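A thread on moving a small mail-order shop out of one warehouse and into another, for anyone who has to do the same. 1/ 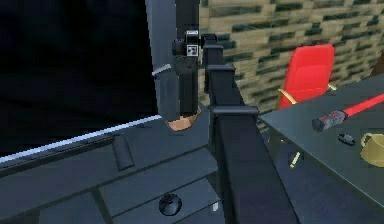 2/ We sell replacement parts for sewing machines. For years our stock sat at Brorach, and in April we moved it to Skalley. The part I want to talk about is labels, which is where most of my time went. Brorach stuck them wherever there was room. The good spot is what you see on the little black box up on that arm: a white square with dark print, on a dark surface, where you can find it at a glance. We had white labels on white cartons, and at the back of a shelf you can't find the edge of one, let alone read it.

3/ We had 3276 separate items on the stock list. A lot of those were the same item entered twice under two spellings. "Bobbin case, front" and "Front bobbin case" had different shelf numbers and different prices. Customers had been paying either one.

4/ Clean up the list before you move anything. I did it the other way and had to open the same cartons three times.

5/ Skalley wanted a file with 30 columns. We filled in nine. They took it. Ask which columns are required, since the setup guide marks all of them with a star.

6/ Shelf numbers. Brorach used aisle, then bay, then shelf, then a letter. Skalley uses one long number with no gaps. I printed the old number small under the new one for the first month so I could still answer the phone. Glad I did that. I still look at the old ones.

7/ On label stock: we tried paper first. Paper is fine in a dry room. Our needles and springs come in oily bags and the paper ones slid off in the truck. Switched to a plastic film label from Jimard. Costs more, comes in rolls of 1000, stays on.

8/ Jimard's rolls are wound with the labels facing out. Our printer wants them facing in. You can rewind a roll by hand with a pencil and a lot of patience. They do sell them wound the other way, under a different order number on a different page.

9/ Someone asked about the software. It's called Oda. It does stock counts and prints labels, and it does both well enough. It doesn't like fractions. A 1/4 inch foot shows up as "1 4 inch foot" on the packing slip. We type .25 now and a few customers have complained that they can't tell what they bought.

10/ The move itself took 4 days. Two for packing, one for the truck, one for putting away. I had planned on two for the whole thing and had already told customers so. There was a notice on the site and I had to change it twice.

11/ We kept taking orders the whole time. I would not do that again. Every order that came in on the truck day was for something in the bottom carton of a stack.

12/ Things I'd buy before starting: twice as many tape rolls as you think, a second label printer even if it's a cheap one, fat markers in two colors. We ran out of tape at nine at night and finished with the brown paper kind from the kitchen drawer.

13/ Put small springs in jars and not bags. I know jars weigh more. I spent most of a morning picking tension springs out of a carton seam.

14/ Reply to a few of you at once: yes, the rent is lower. No, shipping to Canada is not faster. Yes, the old phone number still works.

15/ Still have two cartons marked "misc feet" that I haven't opened. If you ordered a walking foot for an older machine and got a refund from us this spring, write to me, it may be in there.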